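First the budget, then the arm: how a small workshop plans for a robot
By Flurina Aigner
Saturday, February 18, 2023

Mateja Zupan has a spreadsheet with two tabs. The first is called "What we want" and the second is called "What we can pay". She laughs when she shows me, but she is serious about the second one.

Zupan is the operations manager at Vanent, a workshop which assembles small control units for greenhouses. In December the owners agreed that one bench could be automated, if she could present a plan they understood. Since then she has spoken with sellers, with an electrician and with her own staff, and the plan has changed many times.

"In the beginning I looked only at the arm," she says. "You see a price for the arm and you think, good, now I know the cost. But this is maybe the easiest line in the whole budget."

The lines that came later surprised her more. The gripper was priced separately. So was the base, and a table strong enough to carry it. Then there was the training, and the hours of her own people while they learn. For the small plates that hold a part in its position, she had written nothing at all.

"Remo told me about the plates," she says. Remo Sutter is the technician who will look after the bench. He had worked with robots at Keltico before he moved here, and he went through her first draft with a red pen.

"She had one line, 'accessories', and in this line was $300," Sutter remembers. "I said, Mateja, for $300 we can buy a nice set of screwdrivers."

The line is now $1799, and it covers the holding plates and two sets of spare fingers for the gripper. Sutter still finds it a little low. Zupan has promised him that she will look at it again after the first quarter.

They also argued about where to begin. The owners wished for a robot that could pack finished units into cartons, as this is the work that everybody finds boring. Sutter wanted a much simpler task: one part, always standing in the same place, and an arm that comes from above and takes it. He won the argument by asking for a simulation before any order was signed.

"In the simulation you can be wrong for free," he says. "You move the base a little to the left, you try again. With a real base you must drill again, and the owner is standing behind you."

The simulated bench has been running on his computer since the new year. He put in shelves and boxes behind the table too, because he wanted to know how the arm moves with storage so near. Zupan says she did not understand why he spent an afternoon on cardboard boxes, until she saw how high the elbow goes.

I ask if it was difficult to convince the owners with pictures from a computer. "It was easier than with numbers," she says. "Valentin looked at it and he asked at once, how do we get the part to the table? It was a very good question. We had no money planned for it."

Valentin Oberholzer is one of the two owners. His question added a new line to the spreadsheet, for a simple feeding tray, and moved the order back by some weeks. Zupan does not regret the delay. She has collected three offers by now, and the one from Wendarov is the favourite. It was not the cheapest, but it names a price for service visits and says what is included in them.

"The cheap offer had one sentence about service," she says. "I called and asked what the sentence means. They also did not know."

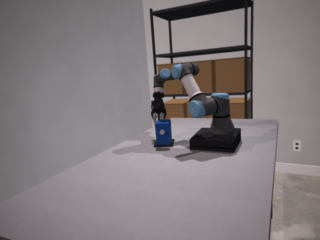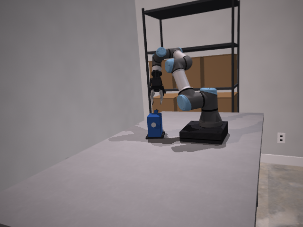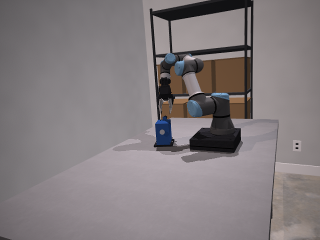
Simulation images: Remo Sutter / Vanent

Not everything in the plan is decided. The bench must be open for 50 hours in a normal week, and Zupan would like to know who covers it when Sutter is on holiday. She has asked for a second person to be trained, and this cost stands in the first tab for the moment.

Sutter, for his part, would like a better gripper. He has stopped asking for it in meetings and writes it instead as a comment in the spreadsheet, in a different colour each time.

The owners will see the final version next month. I ask Zupan what she would tell another workshop of the same size that wants to start. She thinks for some time.

"Ask for the service price in writing," she says. "And let the technician read your budget before the owner reads it. I did it in this order only by luck, Remo was in the kitchen when I printed it."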